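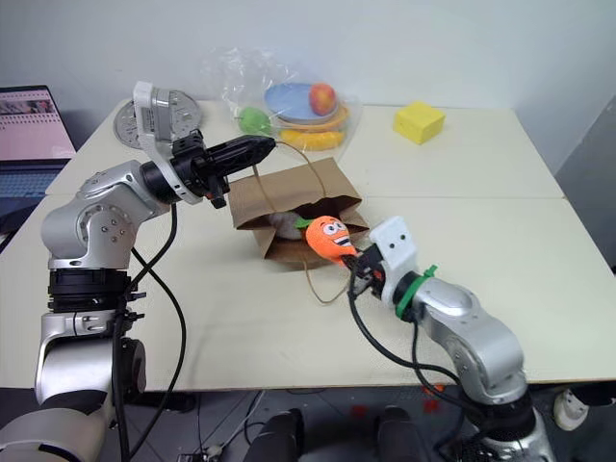 I have been putting off the plush toys since we unpacked, and this past Saturday I finally ran out of excuses, so here I am asking all of you for help. We came into the new place with every stuffed thing the kids have ever loved, most of it in paper grocery bags with the twisted handles, and I had honestly talked myself into leaving it that way because the bags stand up nicely on a shelf and they cost me nothing. Then you lay one on its side to get at the contents, and there is the orange carrot with the big toothy grin right at the opening, something gray and fuzzy tucked in next to him, and you remember that paper creases if you so much as look at it. What I want to know is whether I can keep soft toys in paper bags through the winter or whether I should move everybody into cardboard boxes. I don't want plastic bins if I can help it (I had a bad experience with a musty one, long story). The closet is inside the house, dry, on an interior wall, and the shelf is 14 inches deep. Thank you in advance, you all talked me through the linen closet and I still open that door just to admire it!

— pocketful_of_pegs

mapleandmoth wrote:

Oh, I love that carrot! We have a broccoli of the same general temperament at our house.

I'm going to say paper is fine, and I know somebody will be along to argue. I have kept my daughter's animals in kraft bags for two winters now, top folded over twice and held with a clothespin, and they have come out every time smelling like nothing at all, and that is just how I want them. Paper breathes. The trick for me is that I never fill one past the halfway mark, because once the bag bulges you can't fold the top and then it's only a bag with dust falling into it. Write on the front with a fat marker before you fill it, while it's still flat. I always forget and end up writing around a lump.

Tillerman_Jo wrote:

Here is your somebody! I say this with affection, but I would not put anything I cared about in a grocery bag for a whole winter. The handles come unglued, the bottoms go, and if you have so much as one mouse you have made him a very nice apartment. We had one get into a bag of doll clothes in the basement and I am still not over it.

Cardboard boxes, taped along every seam including the bottom corners. The small moving boxes from Gadulach are the ones I use, they're short enough that you can see who is on the bottom without digging. I did 24 of them when we cleared out my mother's house and the ones I kept are still square.

mapleandmoth wrote:

Jo, a mouse goes through cardboard just as happily! I've seen the holes. If there are mice then neither one is the answer and she needs a tin.

Tillerman_Jo wrote:

Fair enough on the mouse. I'll stand by the bottoms falling out, though.

latchkey_larder wrote:

Can I come at this from a different side? I'd ask first how often the kids are going to want them. When we put our lot away in September I boxed everything beautifully, labels on two sides, and inside of a week I'd had every box down because somebody needed the one rabbit. For things that get asked for, I like an open bag on a low shelf that a child can tip over and rummage in by herself. For things that are waiting on a cousin or the next baby, a closed box up high. You may find you need both, and then you and the other two can all be right.

Whichever you do, wash them first. Ours go in a zippered pillowcase on cold and then sit on the rack by the window for as long as they need, and I squeeze the middles to check — the outside will feel fine long before the stuffing does. I use the Prultent powder, but only because it's the one without perfume, any plain one will do.

pocketful_of_pegs wrote:

You are all so kind, and I've been reading these out loud to my husband, who votes for giving the whole collection away and has been sent to rake leaves. No mice that we know of. Washing is a very good point, I had been thinking of it as a spring job, but I see now that it's a before job. I'm leaning toward latchkey's idea of one of each. The box I have is an ordinary cardboard one and it had books in it before. Is that all right?

bythebackstairs wrote:
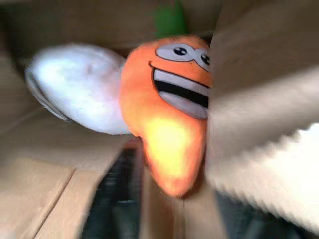 bythebackstairs
Section host, Closets & Keepsakes

A book box is perfectly all right for soft toys, and I'd go ahead and use it. Books like a small, stout box and so does plush, for a different reason: in a big carton the ones at the bottom get squashed under everyone else and you open it in spring to a row of flat faces. A carrot like this one I would set down against the cardboard wall with his green top up and his face outward, where nothing is pressing on that smile. Pale plush is the one I fuss over. If you have something white going in right beside something bright orange, as here, I'd slip a sheet of plain tissue between them. I had a white lamb come out of storage with a pink ear once, and it had been lying against a red felt hat the whole time.

Give the inside a wipe with a barely damp cloth and leave it open overnight, since books can leave a papery sort of dust. Then put your nose in it. If it smells like an old library, find another box.

As for the great bag debate, I have changed my mind on this more than once and I'm currently with mapleandmoth for indoor closets and with Jo for anywhere else. A basement or a garage is no place for paper. I would ask everyone to remember that pegs has told us the closet is dry and indoors.

Tillerman_Jo wrote:

So noted, and I'll behave. Good tip about the tissue. I'd never have thought of the dye.

sundayshelving wrote:

Coming in with a small practical thing. Measure the box with the flaps closed before you fall in love with it. My shelf is 14 inches too, and I bought a stack of the Vastex flat-pack boxes that stuck out just far enough to stop the door. I have 320 square feet of apartment and no door to spare! They ended up under the bed, where they do very well, but it was an annoying afternoon.

I do disagree with the host about the tissue, only a little. If everything has been washed and is bone dry, I've never had a color move. I think the damp does it.

bythebackstairs wrote:

You may well be right about the damp. The lamb had come straight from a porch. I'll keep my tissue all the same, it makes me feel better.

pocketful_of_pegs wrote:

Measured, flaps closed, and it fits with a finger's width left over. So the plan is a wash tomorrow, the box for the keepers with tissue around anything white, and one paper bag down low for whoever is in favor this week. The carrot has been requested for the bag already, by a very firm small person, so he'll be staying where he can be reached.

One last question and then I'll let you all go: does anybody put lavender in with theirs, or does that just make the whole closet smell like a drawer?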